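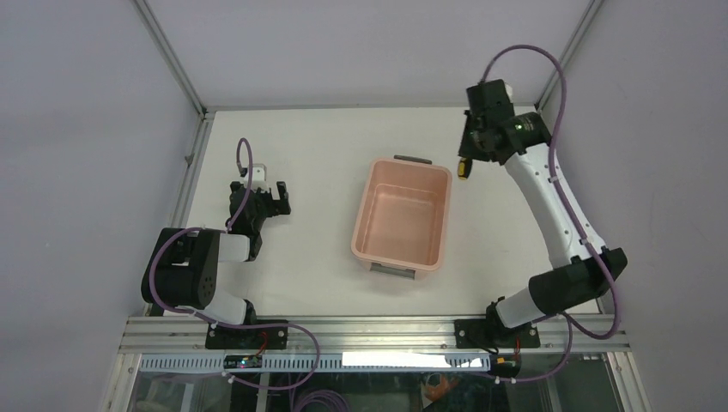 Fudow rent went up again, anyone moved out recently?

marlow_k
Got the letter Thursday. My 10x10 at the Fudow place in Jutdale goes from 93 a month to 113. I've been there less than a year. Has anyone moved to a different facility, and was it worth the trouble? Mine is mostly furniture from my mother's house and a lot of boxes.

tess.in.sultville
Same letter, different unit size. Call the office before you do anything. I asked for Zuzana Machala, the manager there, and she put me back on the old rate for six months. She didn't argue about it. You do have to ask, they won't offer.

greyvan
That works once. After six months you get the same letter. I moved everything to Wako Storage out past Sultville and I don't regret it. Drive-up doors, and the gate is open until 10 pm.

marlow_k
What does Wako charge for a 10x10?

greyvan
I have a 10x15, so I can't tell you. Look at whether it's climate controlled, though. Mine isn't.

dpruitt
Then it's not a fair comparison. Wood furniture in a metal unit all summer is asking for trouble. I had a dresser where the veneer lifted on both sides, and that was one season. I'd pay the increase before I'd do that again.

greyvan
I've had a table and six chairs in mine for two summers with no problem. Leave a gap along the walls and don't wrap wood in plastic.

dpruitt
Good for you. My dresser wasn't wrapped either.

tess.in.sultville
Also check the insurance. Fudow's plan covers up to 2,000 and you can drop it if your homeowners policy covers things kept off site. Mine did. I sent them the declarations page and the charge came off the next bill.

marlow_k
I didn't know you could drop it. I'll look at my policy tonight.

okay_lindy
Has anyone said get a smaller unit? I went through my boxes in February and got rid of 60 of them. Moved down to a 5x10 in the same building, same hallway. Took one Saturday with a hand truck.

marlow_k
I should do that. Some of those boxes I haven't opened since the move.

greyvan
If you do downsize, get the new rate in writing. They quoted my brother one price on the phone and another at the desk.

marlow_k
Update: I called. They took the increase off until the end of summer and I'm on the list for a 5x10. Insurance is still pending, they want a newer copy of the policy page.

dpruitt
Climate controlled?

marlow_k
Yes, second floor, by the elevator.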